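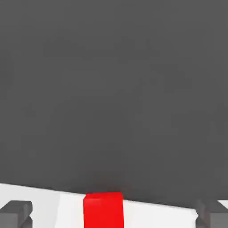

Skolberg folding desk, 3 months on

I bought the Skolberg in February to replace an old kitchen table. Assembly took me an evening and the instructions are clear enough, although step 6 shows the hinge the wrong way round. It cost £191 with delivery.

The legs lock firmly and it doesn't wobble when I type. Folding it away is stiff and I need both hands. The drawer is too shallow for anything but pens and paper.

I also looked at the Felholm, but it was too deep for my hallway. Four stars.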